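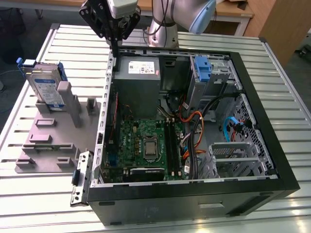

Part 4: Opening up a donated tower and getting the hard drive in

I wrote the first version of this guide for myself, on the back of a parts list, and Karabo Mabuza talked me into typing it up properly for everybody at Tiltville. It covers the ordinary black desktop towers we refurbish, the Dell-board ones with the blue plastic caddies. If you've got one of the slim models on your bench, go to Part 6 instead, as the drive sits somewhere else entirely and you'll only get cross with me.

You should already have done Part 3 (log the machine, write the sticker, check it for anything rattling). Last revised May 24, 2024.

What you'll want nearby

A Phillips screwdriver, medium. A soft brush. A wrist strap. A 3.5-inch drive from the wiped shelf, already in its caddy. A small dish for screws - I use an old saucer and it's the best tool I own.

Getting the case open

1. Shut the computer down, switch it off at the wall and pull the power cord out of the back. Then hold the front power button in for a few seconds to drain whatever is left.

2. Lay the tower on its side on the bench with the removable panel facing up. Leave yourself some room to the left of it for the drive and any bits that come out. I used to work with the case standing up and I dropped an awful lot of screws into the power supply that way.

3. Take the side panel off and put it right away from the bench. Lean it on the wall, slide it under the shelf, whatever you like. Please don't rest it on top of the next tower in the queue!

4. Put the strap on and clip it to bare metal on the case.

CAUTION: Never open the power supply itself. It's the gray metal box with the specification label on it, and nothing inside it is our job. If you think it's faulty, write "PSU" on the sticker and hand the whole tower to Refilwe Jacobs.

Having a look round before you touch anything

5. Find the main parts while everything is still where it belongs. The power supply is up against the back wall, with the green motherboard next to it. The processor is the silver square in the middle of the board, held down by a metal bracket, and the two black memory slots run side by side next to it. If there's a graphics card, it'll be lying further along the board. The metal cage over on the other half of the case is where your drive is going.

6. Brush out the dust, working from the power supply down. Hold fan blades still with a finger while you do it.

Note: Leave the processor alone. You don't need to lift the bracket for anything in this part, and a bent pin means the board goes in the scrap bin. (Pieter Joubert has a whole speech on this. Ask him at lunch and not before.)

Fitting the drive

7. Check the drive label against your job sheet. Most of ours are 500 GB, which is plenty for homework and email. If the sheet says something different, trust the sheet.

8. Check the caddy. The blue rails should sit flat along both sides of the drive and the tab should spring back when you squeeze it. If one side is floppy, there are spares in drawer 26.

9. Stand the drive on its end or lay it down gently while you get the cables sorted. It's a bit of metal with delicate things in it, so no dropping, knocking or stacking.

10. Pull the data and power cables clear of the cage. Do this first. I've trapped a cable behind a drive more times than I'd like to admit, and you have to start over.

11. Line the rails up with an empty bay in the cage, connector end toward the cables, and slide the drive in. It should go smoothly until the last little bit and then click. If it jams halfway, bring it back out and have another go - don't lean on it.

12. Plug in the data cable, then the power cable. Both plugs only fit one way.

13. Give the drive a light tug. If it moves, the caddy hasn't caught.

Note: Some cages have a blue release latch as well. Find it before you need it, and work it with your thumb when you want the drive out again. Screwdrivers snap them.

Closing up and testing

14. Look through the case for loose screws, then check that no cable is touching a fan.

15. Take off the strap, refit the side panel, stand the tower up and connect a monitor, keyboard and power.

16. Switch on and go into the set-up screen. The drive should be listed by size. If it isn't, power down, unplug, and go back to step 12. Nine times out of ten it's the data cable.

17. Tick the drive box on the job sheet, add your initials and move the tower to the Prindden shelf for software.

Stuck? Palesa Maluleke keeps the spare cables and knows every colour of caddy we've ever been given. Memory upgrades are in Part 5.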